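Checking wrist-camera views before you collect demonstrations

The wrist camera on an Onby arm sees very little of the bench, so a poor view can spoil a whole session. Run through these steps before recording. They assume the Ostemside recorder is already installed.

Step 1. Set the backdrop
Fit patterned panels behind the work area and keep the same pattern for the full set. In our Badport runs, policies trained on 40 demonstrations coped better with a small camera shift when the backdrop had plenty of colour and detail.

Step 2. Check the fingers and the object
Open the live view and move to the pre-grasp pose. Both yellow fingers should show in the lower corners, with the paper towel between them.

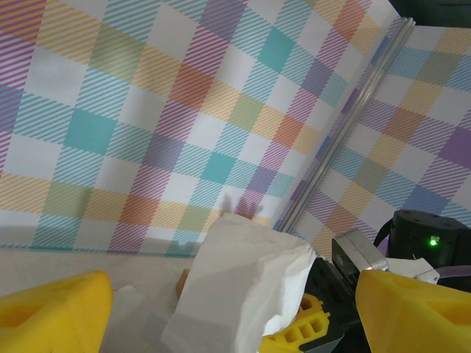

Step 3. Lock the exposure
Turn off auto exposure and start at 2000 microseconds. Lower it if the white paper loses its creases – folds are the main cue for a soft object.

Step 4. Record a short test
Record four grasps and replay them in Pongsiri at half speed. If the fingers hide the object for more than two seconds before contact, tilt the camera mount and repeat from Step 2.

Step 5. Save the settings
Export the camera profile to the same folder as the demonstrations. Training will stop with an error if the profile is missing.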